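Subject: Re: [drodbridge-makers] power strips on the benches, what are people doing?

Sorry for the slow answer, was out most of July and am still digging through the inbox. Quick reply between two other things so excuse the typing.

The earlier message said:

> We're redoing the hobby room at Drodbridge, new benches, same old wall sockets. Right now every strip lives on the floor and gets kicked. Half the plugs are wall warts that cover two outlets. Do the rest of you mount them, or leave them loose, or what? And is it OK to run one strip off another for the far bench? The far bench mostly gets soldering irons and a glue gun. Would like to order stuff before the end of the month.

OK so. We went through all this when we moved into the Grosteline building, room 2158, tiny place, not enough outlets. Tried screwing strips to the underside of the benches first. Hated it. You end up on your knees with a flashlight every time a plug works loose, and sawdust gets up in there.

What I'd do now is hang them. Hook on the wall above the bench, strip hangs by its loop, cord drops straight down. Comes off in a second when you need to wipe the table. No tools.
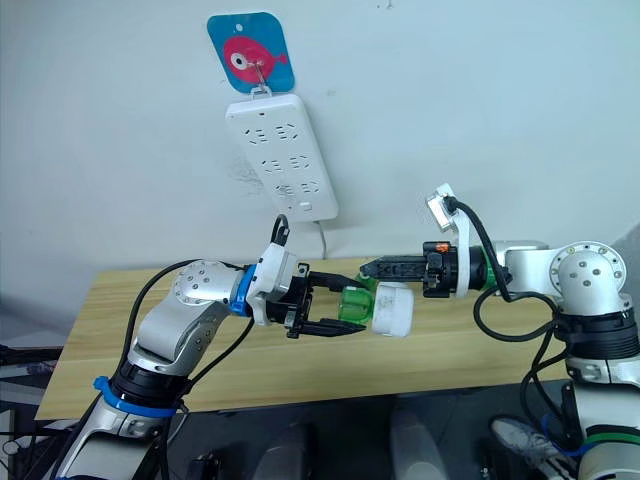 Strip on its hook over the table.

Check the hook rating before you buy. The stick-on ones are fine for a bare strip but a strip loaded with bricks is a different animal, and paint matters too, they peel right off fresh paint. Ours fell twice untill I let the wall cure properly. Screw-in hooks if your landlord allows it. Ours dosn't.

Other stuff, no particular order:

- Cord length. Measure down the wall and along to the socket, then add slack. We bought 6 foot ones and they were fine for every bench except the long one.
- Get the kind with a switch on it. End of the night, one click, irons off.
- Wall warts: short pigtail extenders, one outlet each. Or a strip with wider spacing. The Orakzai ones have decent spacing, cost more.
- Label the plugs at BOTH ends. Masking tape and a marker, takes ten minutes, saves you pulling the wrong one on somebody's half finished print.

Socket on the wall itself, leave it reachable. Don't push a cabinet in front of it. We did, regretted it, moved the cabinet back out the next week with everything in it.
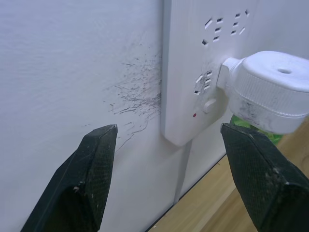 CHAINING STRIPS

Don't. One strip, one wall socket. For the far bench get a single strip with a longer cord or have an electrician put in another outlet. We got a quote for that and it was less than I feared. Irons are not so bad but somebody will plug in a heat gun eventually, or a space heater in winter, and then you are finding out where the weak spot is.

Also figure out which sockets share a breaker. We have 7 benches and it all comes back to 2 breakers, so heaters are banned, period. Sign on the door. Flip one off, walk around with a lamp, write down what's dead. Tape the list inside the panel door.

If a plug feels hot or a strip is discolored, bin it. Cut the cord first so it doesn't get rescued from the trash.
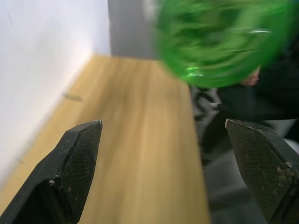

Does a surge protector wear out?
They do, the protection part gets used up over time even when the outlets still give power. If it has a protection light and the light is out, replace it.

Got a box of leftover Drirkine cord clips here if you want them, self adhesive, white. Too small for thick cords but OK for lamp cable. Will bring to the next swap night unless somebody else shouts first.

Gotta run, more on the lighting question later tonite, haven't read that thread yet.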